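作業ノート 11月 ゲスティア宿舎・3号室

朝からずっと部屋の配置の話をしている。ベッドメイクの手順を見直すはずが、気がつくと机と椅子のことばかり書いているので、いったん整理!

まずシーツ。オフホワイトのボックスシーツは肌触りはいいんだけど、しわがとにかく目立つ。四隅をきっちり入れても、誰かが一度腰かけたらもうだめ(私のことです)。次は洗濯後すぐ、まだ少し湿り気があるうちに掛けてみるつもり。青い布ものはベッドの上でたたむと必ずシーツがよれるから、先に机でたたんでから置く順番に変えたい。
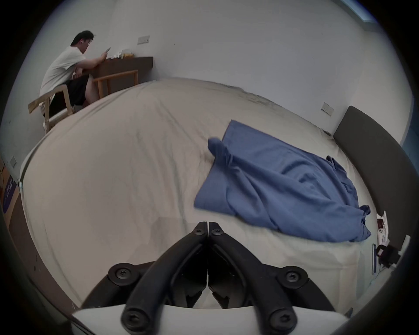
カヨデからは、机でたたむのは無理があるんじゃないか、人が座っていたら終わるまで待つことになるよ、と言われた。うーん、たしかに。それに机の上はいつも細かいものが出しっぱなしになるし、広げる場所を作るところから始めないといけない。彼の案は、椅子の片方を作業中だけベッドの足元に回して、たたんだものの仮置きにするというもの。木の椅子なら拭けばすぐ使えるし、これはいいかも!

コンセントは机の上とヘッドボードの上の壁にあるので、充電はどちらでもできる。ただ机側に人が集まりがちなので、延長コードをもう1本、ベッド側に足すかどうか検討中。

所要時間のメモ。今朝は一人で13分、マンサと二人だと8分。枕カバーは含めず。ヘッドボードの濃いグレーの張り地はほこりが目立つので、粘着ローラーを先にかけること。替えのローラーは棚の下段、残り3本。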